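Sketchers and Board Planners Wanted at Gollero

Do you think better with a marker in your hand? Come plan with us!

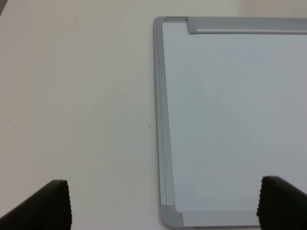 A whiteboard on the tabletop at Gollero.

Gollero is a small drawing and planning studio, and we're looking for people to join our whiteboard sessions starting in August. We put a board flat on the table, pull up chairs on every side, and work out ideas together – floor plans, story outlines, seating charts, garden layouts, whatever the group brings in. Working flat changes how people draw (you can reach in from any corner, and the shy ones draw just as much as the loud ones), and we love what comes out of it.

There are 3 sessions, all in the same room. You'll sketch, erase, argue a little, and help copy the finished board onto paper before it gets wiped. Rajeshwari Mathew leads the drawing part and Karthikeyan Chacko looks after the notes.

You don't need art training. We'd like you to be 18 or older, comfortable sharing a board with strangers, and able to come to all the sessions. Left-handers very welcome, we never have enough!

Each participant gets $200, paid after the last session. Markers, erasers and lunch are on us. If you have favorite markers, bring them along, but dry-erase only, please.

To apply, send a few lines about something you'd like to plan on a board, plus a phone number, to Rajeshwari at the Gollero front desk. A rough doodle counts as an application too – we read those first. We'll answer everyone, including people we can't fit in this time.

Applications open March 2024.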